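Bench notes, July, dye shed, Skurkside

Started late, kettle first. Second go at the weld bath after last week's came out green and grumpy. Anahera thinks the plants were too old when we cut them, I think the vat got too warm. Probably both.

Weighed out 900 g fresh leaf from the Bekidcombe bed, stalks off, chopped coarse. Old enamel pot, rainwater. Brought up slowly to 70 and held it there, lid on. Colour moving by the time I'd washed up the knives. Smells like wet hay and cabbage, same as ever. Pinch of chalk in at the end, went from weak tea to somthing you could call yellow.

Skeins: 5 of the Wurkness wool, alum mordanted, left damp in a bag overnight. One kept back undyed as a control, labelled this time Delwyn!! Two of the Pawłowska linen went in as well, no great hopes, linen never takes it the way wool does.
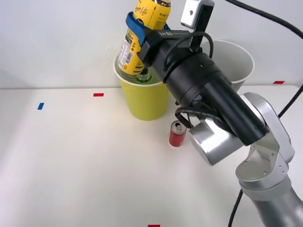
Colour matching is where we keep going in circles. Anahera wants a clear strong yellow for the border stripe, I keep giving her mustard. Need a reference we both agree on, not "lemony" and "a bit more lemony". The yellow of the tall can is the sort of thing she means, flat and loud, and the yellow-green of the bin under it is where we land whenever the iron gets in. So: can = yes, bin = no. Will pin a scrap of each shade next to the shade card and stop arguing by phone.

Out of the pot: wool good, best so far. Skein 3 patchy near the tie, tied too tight again, use the loose figure of eight. Linen pale, primrose at a push. Might be worth a second dip in the leftover bath before it goes off.

Iron: still suspect the outside tap. Did a rinse test on scraps, tap water against rainwater. Tap one duller, no question. All rinsing from the butt from now on, even if it means carrying it. Butt is low.

Drying on the back line, shade side. Don't move them to the sun to hurry it up.

To do
- wash fastness on skeins 1 and 4, cut 2 lengths off each
- light test strip, half under card, south window
- more alum, nearly out
- ask Anahera re cutting the other weld bed before it sets seed
- find the good thermometer, the spare one sticks at 70 and I dont trust it (so was it even 70 today? check in boiling water)

5 pm, bath strained and back in the bucket, lid on, labelled.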